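휴대형 그리퍼 시연 데이터의 시각 정합 절차에 관한 검토
종합설계 프로젝트 결과보고서 (2조)
지도: Hartmut Pfeiffer
사용 소프트웨어: Ziston(궤적 추정), Erkora(정책 학습), Kröger(재생 및 점검 도구)

1. 개요

본 조의 과제는 휴대형 그리퍼로 모은 시연 영상에서 손끝 궤적을 복원하고, 이를 모방학습 정책의 입력으로 쓰는 소프트웨어 파이프라인을 정리하는 것이었다. 처음 제안서에는 "마커 큐브를 한 번 보여 주는 것만으로 세션 전체의 좌표계가 정해진다"고 썼다. 이 문장은 선행 자료의 주장을 거의 그대로 옮긴 것이고, 우리가 확인한 내용이 아니었다. 결과보고서에서는 이 주장을 어디까지 믿을 수 있는지를 중심으로 쓴다. 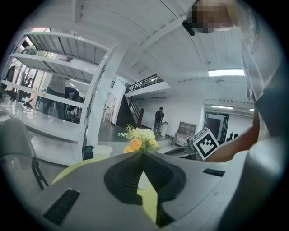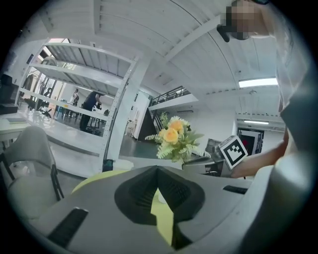
그림 1, 2. 조화 꽃다발 옆에서 마커 큐브를 제시하는 모습. 그리퍼 카메라 시점.

2. 배경과 문제 정의

파이프라인은 네 단계이다. 영상에서 카메라 궤적을 추정하고, 마커 큐브의 자세를 검출하고, 둘을 묶어 작업 좌표계를 정한 다음, 잘라낸 구간을 학습 형식으로 내보낸다. 앞의 세 단계는 Ziston이 맡고 마지막 단계는 우리가 작성한 변환 스크립트가 맡는다. Erkora는 그 결과를 읽기만 한다.

제안서 단계에서 우리는 세 번째 단계를 사실상 해결된 문제로 보았다. 마커는 검출만 되면 자세가 나오고, 자세가 나오면 좌표계가 정해지기 때문이다. 그런데 중간발표에서 Pfeiffer 교수님이 "검출된 자세와 맞는 자세를 같은 말로 쓰고 있다"고 지적하셨고, 그때 우리는 제대로 답하지 못했다. 이후의 작업은 대부분 그 질문에 답하기 위한 것이다.

어안 렌즈도 문제다. 그림에서 보듯 가장자리로 갈수록 직선이 크게 휘고, 그리퍼 몸체가 화면 아래쪽을 넓게 차지한다. 왜곡 보정 모델이 조금만 어긋나도 큐브 면의 네 모서리는 서로 다른 방향으로 밀린다. 중심 가까이에서는 거의 드러나지 않는 오차가 주변부에서는 자세 각도에 그대로 들어온다.

3. 방법

3.1 데이터
2월에 수집한 시연 80개를 대상으로 하였다. 작업은 모두 탁상 위 물체를 다루는 것이고, 각 시연의 앞부분에는 마커 제시 구간이 있다. 학습용과 평가용을 나누는 일은 Kröger의 기본 분할 기능을 썼다가 나중에 버렸다. 기본 분할이 같은 세션의 시연을 양쪽에 섞어 넣는다는 사실을 뒤늦게 알았기 때문이다. 이 상태로 얻은 초기 성능 수치는 본 보고서에 싣지 않는다.

3.2 마커 정합
큐브에는 흑백 패턴이 인쇄되어 있고, 사람이 손에 들고 카메라 쪽으로 보여 준다. 검출기는 한 면만 보여도 자세를 낸다. 기울어진 평면 마커 하나에서는 자세 해가 두 개 나올 수 있는데, Ziston은 재투영 오차가 작은 쪽을 고르고 나머지는 기록하지 않는다. 우리는 검출기 호출부를 고쳐 두 해를 모두 저장하고 오차의 비를 함께 남겼다.

3.3 비교 조건
가. 기본 설정: 제시 구간에서 첫 번째로 검출된 프레임 하나를 사용한다.
나. 다중 프레임: 제시 구간의 모든 검출 결과를 궤적 추정값으로 같은 시점에 옮긴 뒤 중앙값을 취한다. 회전은 사원수의 부호를 맞춘 뒤 평균하고, 평균에서 먼 값을 버린 다음 다시 계산한다.
다. 나의 조건에 두 해의 오차 비를 이용한 기각을 추가한다.

나와 다에는 숨은 가정이 하나 있다. 큐브가 제시 구간 동안 공간에 고정되어 있다는 것이다. 큐브를 손으로 드는 이상 이 가정은 엄밀히 성립하지 않는다. 받침대를 쓰면 간단하겠지만 이미 모은 데이터에는 적용할 수 없다.

3.4 궤적 추정
궤적은 배경 특징점으로 추정한다. 배경이 비교적 풍부한 것은 유리한 조건이다. 구멍 뚫린 기둥이 있는 흰 선반이나 계단, 난간은 특징점이 잘 잡히는 구조물이다. 반대로 이런 장소에서 얻은 추정 성공률을 다른 장소의 성능으로 말해서는 안 된다. 반복 무늬도 걱정거리다. 비슷한 구멍이 줄지어 있으면 대응점이 한 칸씩 밀려도 국소적으로는 그럴듯한 매칭이 된다.

움직이는 대상도 별도로 다루어야 한다. 사람이 시야에 들어오면 옷이나 팔에도 특징점이 생긴다. Ziston의 설명서는 강건 추정이 이를 "자동으로 처리한다"고 적고 있으나, 화면의 큰 부분을 움직이는 물체가 가리는 경우에 대한 설명은 없다. 우리는 그리퍼 몸체 영역을 고정 마스크로 제외하였고, 사람 영역은 제외하지 않은 조건만 시험하였다. 사람 분할 모델을 붙이는 안은 처리 시간 때문에 미루었다가 결국 하지 못했다.

4. 결과

4.1 정합
가 조건에서는 시연 80개 중 20개가 점검 기준을 통과하지 못했다. 점검 기준은 복원한 손끝 궤적을 탁상 평면에 겹쳐 보았을 때 손끝이 평면 아래로 내려가는지 여부이다. 조잡한 기준이지만 평면 아래로 내려간 궤적이 틀렸다는 것은 분명하다. 통과한 궤적이 맞다는 뜻은 아니다. 평면 안에서 미끄러지거나 수직축을 기준으로 돌아간 오차는 이 기준으로 잡히지 않는다.

다 조건에서는 기준 미달이 2개로 줄었다. 중간보고 때는 이 숫자를 "오류가 거의 제거되었다"고 표현했는데, 이 표현은 철회한다. 기각 임계값을 정할 때 같은 80개를 보면서 조정했기 때문에 결과가 좋게 나오는 것은 어느 정도 당연하다. 새로 모은 데이터로 같은 임계값을 시험해야 하지만 일정상 하지 못했다.

나 조건은 표로 정리하지 않았다. 구현 중간에 시간 동기화 버그를 고쳤는데, 수정 전과 후의 출력이 같은 폴더에 쓰여 어느 것이 어느 버전인지 구분할 수 없게 되었다. 다시 돌린 결과는 일부 시연만 포함한다. 따라서 다 조건의 개선이 다중 프레임 덕분인지 기각 덕분인지 우리는 분리해서 말할 수 없다.

4.2 두 해의 모호성
저장한 두 해를 Kröger에서 겹쳐 그려 보면 오차 비가 1에 가까운 프레임에서 선택이 자주 뒤집힌다. 연속한 프레임 사이에서 축이 갑자기 젖혀지는 식이다. 이 현상은 큐브의 한 면이 카메라를 거의 정면으로 향할 때 많았다. 제안서에서는 "정면으로 보여 줄수록 정확하다"고 안내했으니 수집 지침을 반대로 쓴 셈이다. 인접한 두 면을 함께 보이게 하라는 지침으로 바꾸었지만, 바뀐 지침의 효과는 측정하지 않았다.

4.3 정책 학습
Erkora로 4,000 스텝을 학습한 정책 두 개를 비교하였다. 하나는 가 조건의 데이터, 다른 하나는 다 조건의 데이터를 썼다. 검증 손실은 다 조건이 낮았다. 그러나 검증 데이터의 좌표 역시 각자의 조건으로 만든 것이어서 두 손실은 서로 다른 정답지로 채점한 점수와 같다. 이 비교로 "정합이 좋아져 정책이 좋아졌다"고 쓰고 싶은 유혹이 있었고 초안에는 실제로 그렇게 썼다. 최종본에서는 뺐다.

로봇 팔에서의 실행 평가는 포함하지 않는다. 조원 한 명이 Carkeck 제어기에 연결하는 노드를 작성하였으나, 제어 주기와 정책 출력 주기를 맞추는 보간부에서 지연이 쌓이는 문제를 해결하지 못했다. 시뮬레이션에서 명령이 늦게 도착하는데도 로그에는 정상으로 찍히는 일이 있었다. 로그가 명령을 보낸 시각이 아니라 생성한 시각을 기록하고 있었다. 이 상태로 실물에 올리는 것은 적절하지 않다고 판단하였다.

5. 도구에 대한 의견

Ziston은 실패를 잘 알려 주지 않는다. 궤적 추정이 끊기면 마지막 자세를 유지한 채 계속 출력하고, 상태 코드는 0이다. 우리는 연속 프레임의 자세가 소수점 끝까지 같은지 검사하는 스크립트를 따로 두었다. 이런 검사가 없는 상태에서 낸 성공률은 신뢰하기 어렵다.

Kröger의 점검 화면은 보기 좋지만 기본으로 평활화가 켜져 있다. 조원들이 화면만 보고 "궤적이 깨끗하다"고 판단한 시기가 있었고, 평활화를 끈 뒤 같은 궤적에서 튀는 구간이 여러 곳 나왔다. 보고서에 쓰는 그래프는 모두 평활화를 끄고 다시 그렸다.

변환 스크립트는 우리가 쓴 것이므로 변명의 여지가 적다. 카메라 좌표에서 손끝 좌표로 가는 변환이 코드 두 곳에 따로 적혀 있었고, 한 곳의 부호가 달랐다. 학습 쪽만 고치고 점검 쪽을 고치지 않아 한동안 점검 도구가 틀린 그림을 보여 주었다. 지금은 설정 파일 하나에서 읽는다.

6. 한계와 남은 작업

- 기준 궤적이 없다. 외부 모션캡처와 비교하지 않았으므로 이 보고서의 어떤 수치도 절대 정확도로 읽으면 안 된다.
- 임계값 조정과 평가에 같은 데이터를 썼다.
- 손에 든 큐브의 흔들림과 궤적 추정 오차를 분리하지 못했다.
- 나 조건 전체 재실행.
- 사람 영역 마스크의 유무 비교.
- Carkeck 노드의 시각 기록 방식 수정. 보간부는 그다음에 다시 본다.

제안서의 문장으로 돌아가면, 마커를 한 번 보여 주는 것으로 좌표계가 하나 정해지는 것은 맞다. 그 좌표계가 맞는지는 별도의 검사가 필요하며, 우리가 만든 검사는 큰 오류만 걸러낸다. 후속 조가 이 코드를 이어받는다면 학습 부분보다 평면 검사와 정지 자세 검사를 먼저 읽기를 권한다.

부록 A. 역할 분담
마커 검출 수정과 두 해 저장: 조원 1
궤적 추정 설정, 정지 자세 검사: 조원 2
변환 스크립트, Erkora 학습: 조원 3
Carkeck 노드, 보고서 편집: 조원 4

부록 B. 재실행 시 주의
출력 폴더 이름에 커밋 해시를 넣을 것. Ziston의 캐시는 설정을 바꿔도 지워지지 않으므로 직접 삭제한 뒤 실행할 것. 왜곡 계수 파일은 calib 폴더의 것을 쓰고, old가 붙은 파일은 비교용으로만 남겨 둔 것이다.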